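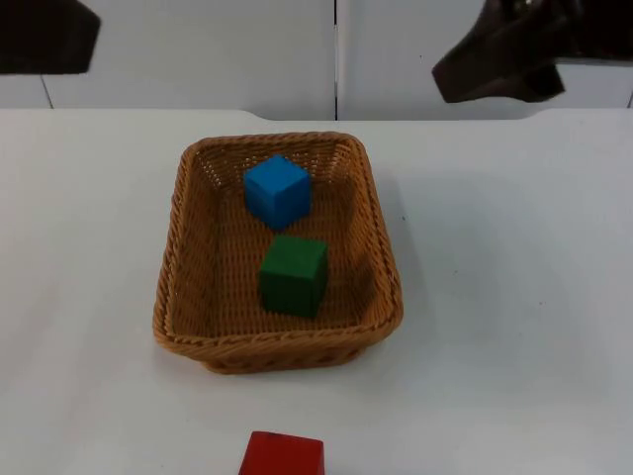
What stopped the two-arm cell at Trorden in November?

A worn cable in the right arm's wrist. It lost contact whenever the joint turned past a certain angle, and the controller read the gap as a collision and locked both arms.

The engineer who traced it works for Sakness, the small firm that looks after the cell, and asked to be quoted by job only. She spent most of the month on it.

"The first stop was at ten past four in the afternoon," she said. "Both arms froze and the log said collision. There was nothing to collide with. We reset it and it ran on, so we put it down to a bad reading."

The work that day was block sorting, with a basket and painted cubes on a white table. The team uses it as a check before the arms are given anything harder. The fault code was 2212, which the manual lists under contact force. The engineer said this sent them the wrong way.

"We lowered the speed. We changed the fingertips on the right gripper. We moved the basket back a bit. Every one of those seemed to help for a day, and then it would stop again."

She now thinks the worst decision was raising the force limit, made by a colleague on the late shift. "I understand why he did it. He wanted to get through the run. But that limit is there for people's hands, and it stayed raised overnight before anyone told me. I was cross about that."

The limit was put back the next morning. Changes to it now need a second person to sign.

The cable was found by turning the wrist slowly by hand with a meter attached. At the bad angle the reading dropped out. Under the sleeve, the outer jacket had rubbed through against a clip.

"The clip was on the wrong side of the bracket. I may have fitted it myself, I don't remember. The drawing from Wendutetti shows it correctly."

The replacement came from Chaimongkol, and the wrist was then run through 2000 turns with the grippers empty. It did not stop. Sakness has since added the cable to its service sheet, with a look under the sleeve every 26 weeks.

She would like that to be shorter. "It's a 20 minute job. You take the sleeve off, you look, you put it back."

The left arm was checked as well. Its clip was on the correct side.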